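Community Help > Home & Gadgets > Robots

Did anyone else go to the Lirkex open day? Is the tidying demo for real?

posted by plonbridge_renter, 5/2/22

I went to the one in Plonbridge and left with more doubts than I came with. They tell you the system learns to pick up around the house from people doing chores with hand-held grippers. Fine. But the bedroom part was a bed with small stuff spread over the blanket, packets and a bottle and so on, and a person working the grippers. I never saw a robot do any of it by itself. The leaflet says 1,262 chores recorded. Recorded is not the same as done by a machine, right? Am I missing something?

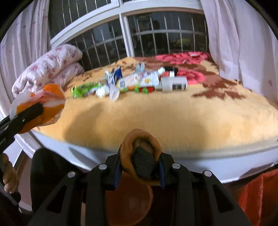 Photo: Lirkex open day handout

Cloth in one gripper, the rest still on the bed. My kid could clear that in a minute.

prenholm_pete

No, you're not missing anything. I went in April and asked straight out how many chores the robot finishes with no help. Got a lot of talk about the future. What you saw was the collecting part, where a person does the job and the gripper records it. That part is real enough. Whether 1,262 of them gets you a robot that can handle a crumpled cloth, I doubt it. Ask for an uncut run in a room they didn't set up. I asked and was told to leave my email. Still waiting.

One thing in their favor, they did let me try the grippers. Harder than it looks with small packets.

gus749

its all fake save your money, get a Zoubi

tin_drawer

Zoubi is a vacuum, it won't pick up anything off a bed. To the original poster: did you have to pay to get in? They wanted 40 dollars from us.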